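Re: [arm-build] gripper hits the table at the far corner 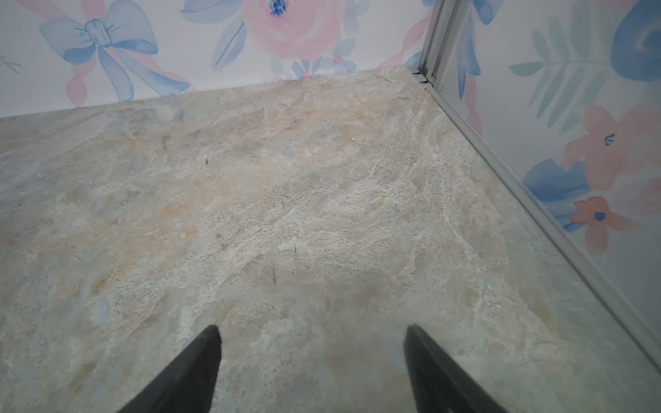 Pikent Shared Workshop – Robot Arm Group

Jun 24, 2020, Yordanov wrote:
> Z looks fine near the base but drifts low toward the
> corner. Did you level the surface or just trust it?

I trusted it. It's a stone-pattern top against flowered wallpaper, and it looked so respectable.

Both fingers now stop just above it, open, with nothing between them. I reset Z and set the speed to 300, down from 600. The small dark marks may be scuffs or hairs – I'm voting hairs. Next I'll try 10 slow passes along the metal strip.

Does anyone have a spare Jurkitz shim?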